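Miltunano puts two-handed robots to work on kitchen chores

DELTGATE - A small robotics firm here has spent since March trying to answer a question it hears from nearly every visitor: can the machines clear a table yet?

The short answer from Miltunano is that they can clear some of it, slowly, with a person close by.

The company has been running a pair of robot arms through a list of ordinary jobs, the kind that come up in a kitchen or behind the counter of a small store. The arms pick up cans and bottles, stand them in a row, move boxes and pass light objects from one hand to the other. Over the first stretch of testing the team logged 1494 attempts. Of those, 508 were finished without a person stepping in.

"That is a third, and people hear a third and think it's bad," said Kiprono Urio, who runs the test program. "Last year I wouldn't have let it do the whole job start to finish. We'd have been there all day picking things up off the floor."

An attempt counts as finished only if every object ends up where it was supposed to go and nothing is dropped, crushed or knocked over along the way. If an operator has to touch the stop button, the run is marked as a failure, even when the arm was one move from the end. Urio said the rule was argued over at the start and that he would keep it.

Rigid objects with a plain shape give the least trouble. A full can is close to routine. Flat boxes are harder, as the fingers have to get under an edge, and shiny wrappers are harder again. Clear plastic is still the worst of the lot. The cameras lose the outline of it against the table, and the hand closes too early or in the wrong place.

Jae-hoon Yoo, an engineer who works on the hands, said grip strength is no longer what holds the work up. The fingers can squeeze hard enough for almost anything found in a kitchen. Knowing how little to squeeze is the trouble, particularly with thin plastic that gives way before the sensors register much of a change.

"You pick up an empty tube and you don't think about it," Yoo said. "You already know what it weighs. The hand has to find that out every time."

Using two hands has helped with some jobs and slowed others down. Passing an object across means both arms have to agree on where it is, and a small error on one side becomes a larger one on the other. The team now has one hand hold still while the other moves, which costs time but has cut down on drops.

Speed is the part most visitors remark on. A person can clear a small table in well under a minute. The arms take nearly 4 minutes on the same job when it goes well. Urio said he has no plans to push that number down this year and would prefer to see fewer stopped runs first.

The firm has lent a setup to one outside business, the Resness grocery on the edge of Deltgate, for use in its back room after closing. The arms there sort returned items into bins. The store's staff load the table at the end of the evening and check the bins in the morning. Resness pays nothing for the trial and has not said if it would buy one.

Prices have not been set. Miltunano sells no home version, and Urio said a household machine was some way off. Homes are more crowded than test rooms, he said, and people move things around. Stairs, pets and children were not part of the testing. Neither were knives, glassware or anything hot.

The software that plans each movement is called Ji. It was written in-house and is trained on recordings of past runs, good and bad. Yoo said the bad ones have turned out to be more useful than he expected - the program learns a fair amount from a bottle tipping over - and the team now keeps all of them.

The next round of tests will add cloth and paper, starting with dish towels and grocery bags. Both change shape when lifted, and the present system handles neither with any reliability. Folding a towel was tried a few times in the spring and put aside.

A second outside trial is planned at a business the company did not name. Staff will keep running the table tests in Deltgate in the meantime, with the same objects put out in a different order for each run and an operator at the stop button.
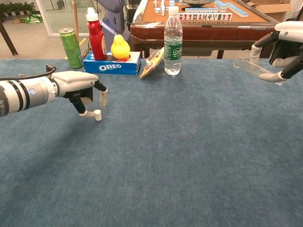
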